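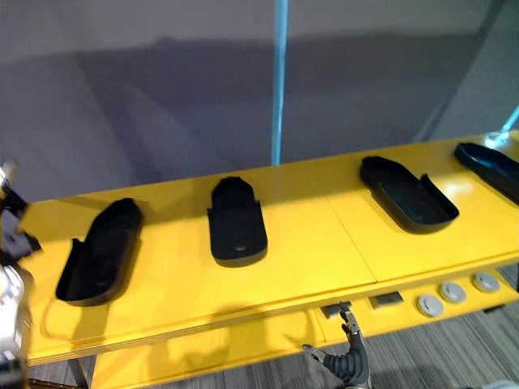
Four of the black sole-shaped trays on the long yellow table at the Binham workroom.

Imelda Baluyot wanted to talk about the table first. I had come with a page of questions about slippers, and how a person goes from mending other people's shoes to making her own, and I got to most of them in the end, but for the first stretch of our afternoon the table was what mattered, and I was happy to let her go.

"Everybody asks me why yellow," she said. "I didn't pick it! It was the one they had. Oskari wanted gray, he wanted everything gray, and then we put the first black pieces down on it and he went quiet. You could see every edge. If you work with black things all day, you want something bright under them, or by four o'clock your eyes are finished."

Oskari Kallio is her business partner, and he was in and out of the conversation all afternoon, mostly to correct her on dates. The two of them run a house shoe business called Nosar out of a carpeted room in Binham, and the thing they make is a slipper they named the Killetti, which starts its life as one of those black pieces with the raised rim. I called them soles. Oskari calls them trays. Imelda calls them boats, and by the time I left I was calling them boats too.

"Look at one and tell me it isn't a boat," she said. "It has a floor, it has sides. When my niece was small she would have put it in the bath and sailed a doll in it. I've thought about doing that myself, if you want the truth."

The idea is simple enough to explain at a kitchen counter, and that is where she first explained it to Oskari. A felt liner sits down inside the boat and the rim holds it in place, so that when the felt wears thin (and felt always wears thin, she says, usually under the big toe) you lift it out and put in a new one. You keep the bottom. People get attached to the bottom of a slipper, in her experience, much more than they know.

She learned this at a repair counter, where she worked for years under a woman named Milagros Dela Peña, whose name comes up every few minutes when Imelda is talking about anything to do with feet. "Milagros would not let you throw out a slipper. A customer would come in with something that looked like the dog had been raised on it, and she'd turn it over and say, well, the bottom's fine. The bottom's fine! I must have heard that ten times a day. So when I sat down to make something of my own, I started with the bottom. Where else would I start?"

I asked what a normal day looks like, and she laughed and said that it looks like setting things out. Before any liner is cut, the boats go along the table with plenty of room between them, and she walks up one side, looking. She likes to see them from more than one angle, and she doesn't like them lined up too neatly.

"Oskari would put them all square, toes the same way, like a parade. I turn them a little, each one different. Then the light gets into one and slides off the next one, and if there's a wobble in a rim you catch it. When they're all facing the same way you see a row. You stop seeing the shoe."

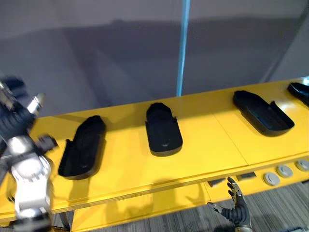 Once the rims have been looked over, the lefts and rights have to find each other, and she admits this takes her longer than it should. She has a good memory for feet and a poor one for numbers. In the early months she sent a customer two lefts, wrote a long apology, enclosed a right, and got back a letter so friendly that the woman has been a regular ever since. Her name is Cherry Mae Dimaculangan, and she has bought Killettis for every member of her family, including a brother who, as far as Imelda can tell, has never once thanked anybody for them.

"I keep her letter in the drawer," Imelda said. "When I've had a bad day with the felt I read it."

The felt is a sore subject. It used to come from a supplier called Takagi, and she loved it, and in January the thickness she liked was dropped from the list. She had a stack put by, thank goodness, and she has been trying others since then, pressing each new sample down into a boat with her thumbs and walking on it around her apartment for an evening. One was too springy. One shed all over her socks. She showed me the sock. There is a third that she has hopes for, a little stiff at first, though she thinks a week of wear would bring it around, and she was cagey about where it comes from in case somebody else buys it all up before she has made up her mind.

I wondered if all that worry shows up in the price. She made a face. Oskari, passing behind us, said that they sold 3,043 pairs last year and that she had wanted to charge less for every one of them.

"He's right, I did," she said. "I know what people used to pay at the repair counter. You'd tell somebody 40 dollars and watch them look down at the shoe and decide if they liked it that much. I can't get that look out of my head. But I've got rent, and he's got rent, and a replacement liner costs next to nothing, so over the years it comes out kind."

We moved on to storage, which I had thought would be a dull subject and which took up a good half hour. She is particular about her shelves. They are yellow as well, with black metal uprights, and the rule is that soles go up above and small hardware goes down below, in plain view, where a hand can find it. She doesn't believe in little drawers. At the repair counter there had been a cabinet with 156 of them, all labeled in pencil by somebody who had retired long before, and she says she spent a whole season of her life opening the wrong one.

"So here I lay things out. The silver discs, the studs, the little black cubes, they all sit on the shelf in the open and I look down and there they are. Oskari says it looks like a yard sale. Fine! At a yard sale you can see what you're buying."
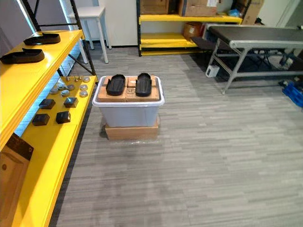
Cardboard is the other thing she can't part with. She flattens it and keeps it, and when the shelves are busy and she wants one more surface, she'll lay a few pieces over the lid of whatever is standing nearby and carry on working there. I suggested that a second table might be pleasant. She told me that a second table would only fill up, and that with cardboard, when you're done, you pick it up and the table's gone.

It was a potter, Wiremu Sutcliffe, who got her into the habit of putting a pair down side by side and walking away from it before deciding anything. He had taught an evening class she took one winter, with no thought of shoes at all. "He said the pot looks different when you come back with your tea. I made terrible pots. Terrible. I gave one to my mother and she kept clothespins in it. But I still do what he told us, I put the pair down, toes pointing away from me, and I go make tea, and when I come back I know. One's a little longer, or one's sitting low, or they're a pair and I can stop fussing."

And does she ever stop fussing? She thought about that one for a while. She said that she had worn the same Killettis at home for two years, through three sets of liners, and that last week she had taken them off by the door and noticed that the left one had a scrape along the rim that she didn't remember making.

"My hand went right out for it," she said. "I was going to bring it in and sort it out. And then I thought about Milagros, and I turned it over."

The bottom was fine, I said.

"The bottom was fine! So I left it alone."

Oskari had come back by then to ask what she wanted done with a bag of old felt samples, and the two of them got into a discussion of whether a person could stuff a cushion with it. She thought yes. He thought it would be lumpy. I put on my coat, and she sent me off with a liner in my size, for a slipper I don't own yet.

Interview from March 15, 2026. Nosar takes repair orders by mail and asks that you trace your foot on paper, standing up, with your weight on it.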